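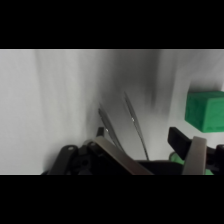
Duvard gripper, student project: cube pick failing on lateral offset

kswati
Posted 14th September

We are a second-year project group working on pick and place with a wrist camera. The task is a green cube on a plain grey surface. The arm moves to a hover pose, the detector gives a centroid, the controller corrects in x and y, then the jaws close. The frame at the top is typical of what the detector receives, after the image is padded top and bottom to make it square.

The detector was trained on 2,000 frames. On held-out frames it is fine. On the arm it pulls the estimate inward whenever the cube is near the right-hand side, and the jaw then comes down on the cube instead of beside it. The error is about 10 mm at worst. Has anyone had this with the Duvard jaws?

Khurram Swati

gindari_bench
Is the centroid computed on the visible part only? Your cube runs out of view on the right. If you threshold on green and take the mean, you get the middle of what is left, and that will always sit too far inward. It has nothing to do with the jaws.

kswati
It is a small network, not a threshold, but the labels were made from a colour mask. So yes, the same fault could have been learned.

tolerance_stack
I would look lower down before blaming the labels. There is a patch of green at the bottom right, between the right-hand metal plate and the black housing. If your mask takes all green pixels, that patch is in the label as well, and it drags the y value towards the gripper. What is it?

kswati
I had not noticed it. I can't tell from that frame whether it is the cube or something on the gripper. I will move the cube away and see whether it stays.

gindari_bench
If it stays, mask the gripper out. The hardware does not move relative to the camera apart from the jaws, so one fixed polygon should cover most of it.

wokent_user
Disagree with the fixed polygon. The plates swing through a fair angle, and a polygon big enough to cover them at every opening will also cover the cube at the moment you need it. We tried this on the Wokent arm in June and lost the target for the last 2 cm of every approach. Render the mask from the joint reading.

gindari_bench
He corrects at the hover pose with the jaws at one fixed opening. There is no last 2 cm in his loop. A rendered mask is a lot of work for a student project with a deadline.

wokent_user
Then he should close the loop further down, and he will need the mask anyway.

tolerance_stack
Separate matter. Those two thin cables standing up in the middle of the view, each with a bright spot on it. Are they tied down? If they shift between runs, your training set has them in one position and the arm has them in another.

kswati
They are not tied. They were moved when we refitted the wrist after collecting the data, so you may be right that the sets differ. The dark shadow behind them is not in the early frames either.

tolerance_stack
Clip them back along the wrist, then collect a fresh set under the lamp you will use for the demonstration. Do not mix it with the old one until you have tested each alone.

okafor_lab
For the labels, fit the full square of the cube face and let the centre fall outside the image if it has to. Our group relabelled 3,186 frames that way. Tedious, but the inward pull went. Anything with less than half the cube showing we marked as "move and look again" and gave no centre.

kswati
That second class is useful, thank you. Order of work will be cables, green patch, relabel. I will post the offsets for each step separately.

wokent_user
Log the jaw opening with every frame while you are at it. It costs one column.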